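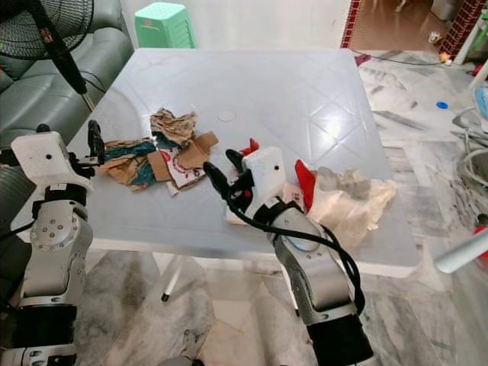

Mixed paper and plastic on the white table, one of the sorting tasks in our review.

Review of the Natico Two-Arm Home Kit

Mar 24, 2026

Readers of this blog have asked for an opinion on the Natico kit, which Nimard now offers both for sale and on a monthly rental. The present review concerns the rental version, supplied with two arms, the standard white grippers and the tabletop software package. The account with Nimard was paid for in full by this author. Neither Nimard nor the service partner, Barel, has seen the text before publication.

The rental agreement runs for a minimum of six months. Delivery and first setup are included, and Barel handles both. The fitter needed one visit, left a printed checklist and confirmed that the kit may be used in an ordinary furnished room with a hard floor. The renter is asked to provide a light table and enough clear floor for the base. A folding table is acceptable under the terms, although the manual advises that its legs be fully locked before each session.

The software package contains 10 ready-made tasks. They cover the clearing of a tabletop, the sorting of light waste, the handling of cloth and the moving of small packages from one side to the other. Each task may be started from a phone or from the small control box. New tasks can be taught by guiding the arms by hand, and the kit will store up to 50 of them. It is the opinion of this author that teaching is the strongest part of the product. The steps are written in plain words, and a task that has been badly taught can be corrected without starting again from the beginning.

Waste and cloth present different problems. Torn cardboard has edges, and an edge gives the fingers something to close on. A thin plastic bag offers very little of the kind, and the manual itself places such bags on its list of difficult items. Cloth is treated in a separate chapter, with its own settings for grip strength and lifting speed. Renters are advised to read that chapter before any other.
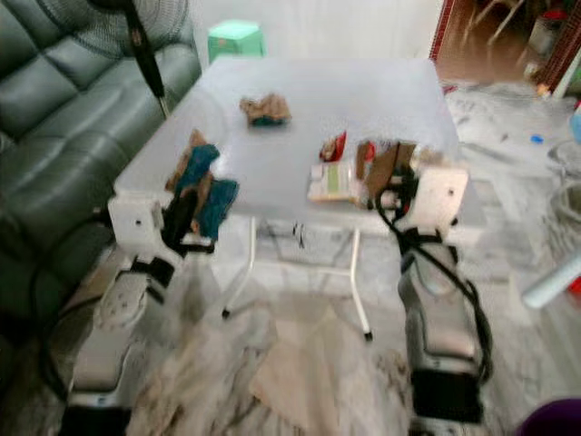
Cloth in the left gripper, with a flat package near the table's right corner.

Certain points deserve criticism. The cables along the forearms hang in open loops, and a cover for them is sold only as an extra. The control box has a single status light, which must serve for warnings of every kind. The arms also take up a good deal of floor in front of the table, and a household with a narrow living room should measure with care before signing.

Support has been satisfactory. Questions sent to Barel were answered in writing, and the replies dealt with the matter raised. The Grabowska bench kit, reviewed on this blog last September, costs less to rent but comes with one arm and no cloth settings. For those who intend to handle paper and rigid packaging only, it remains a reasonable choice.

The Natico kit may be recommended to small workshops, teachers and patient hobbyists who have the room for it. Those who expect a finished household appliance are advised to wait — the next software release is promised for this coming September, and Nimard states that current renters will receive it at no charge.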